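Zultow fingers vs Koppel fingers on soft stuff

gripfan_dalia
Got both sets here now. I'm starting with the wrist view, and I care more about the tips than the closing force (the Koppel set is $300, so I'd better love it!).

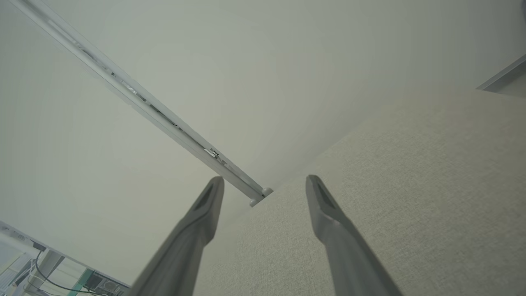
What closing speed should I start with for thin fabric?
Start at 400 in the Zultow controller and go up once the picks look steady.

aigars_v
I'd skip the wrist view altogether. On my Kimham arm the fingers hide the last bit of the approach, so I pick from the head camera and it's fine.

gripfan_dalia
Don't agree, the head view is too far off for a collar or a hem! Shiny red sportswear is my worst case, it slides right out of a hard tip.
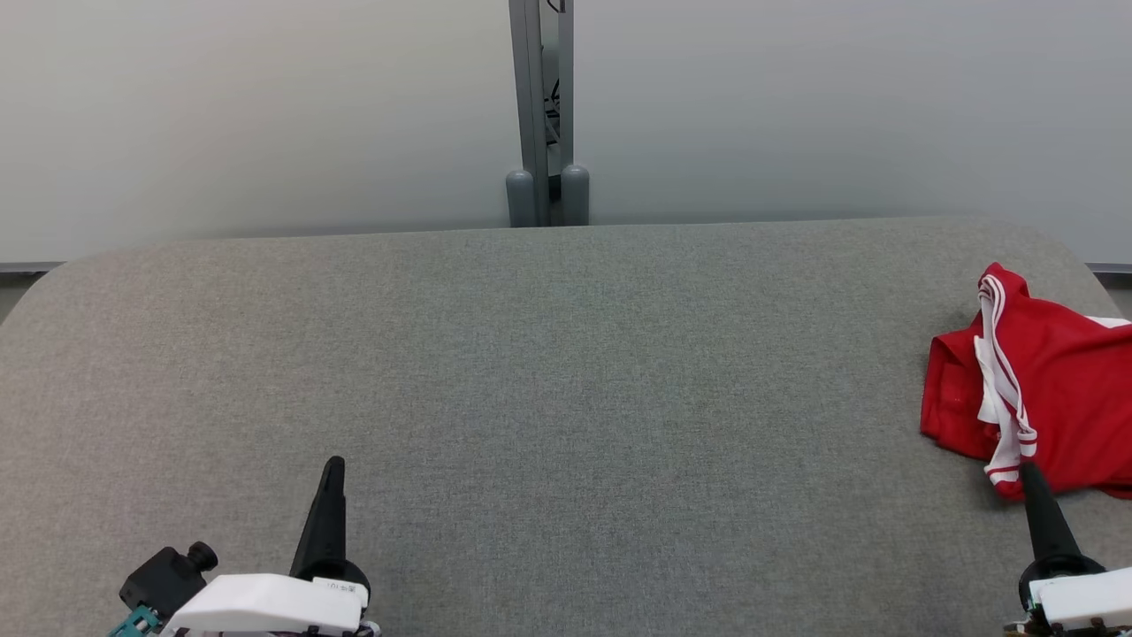
Black tapered fingers, right one at the white trim.

stommont77
Try rubber sleeves before you spend more money. Mine did nearly 3,000 picks before they split.

gripfan_dalia
Ooh, okay, ordering some. I'm running both arms over the same red heap next, basket off to the left. 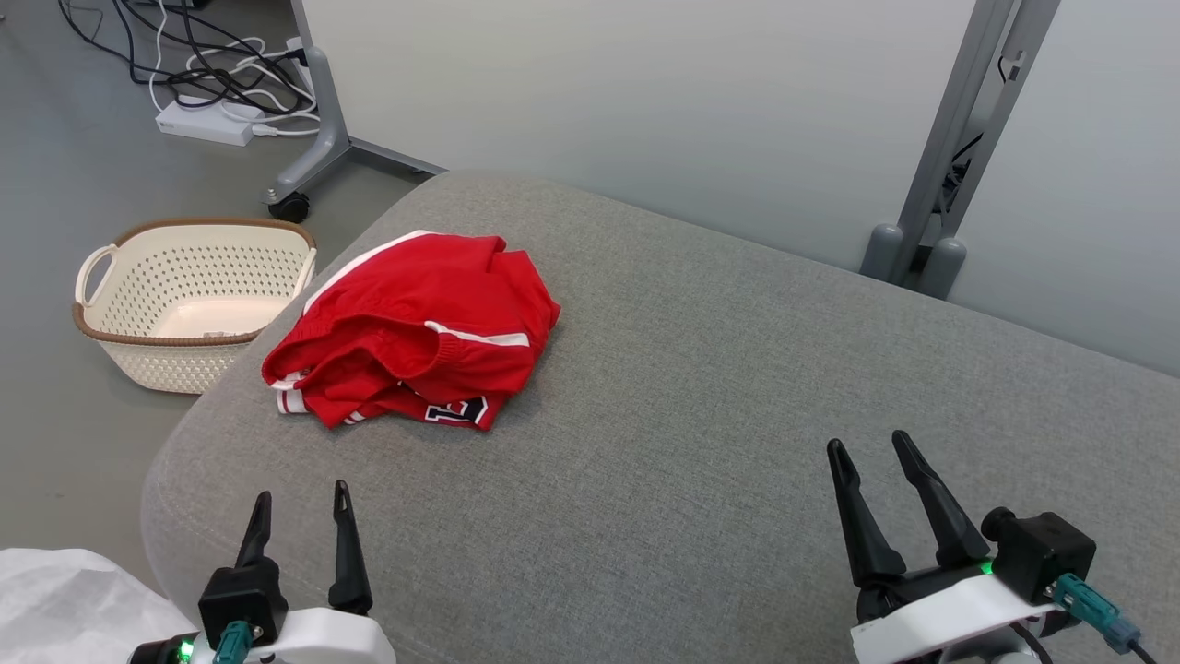 Aigars Vanags wrote to me that he'd still take wide pads over pointed tips on any cloth, and that sleeves only hide a bad finger shape. I'm keeping the points for now.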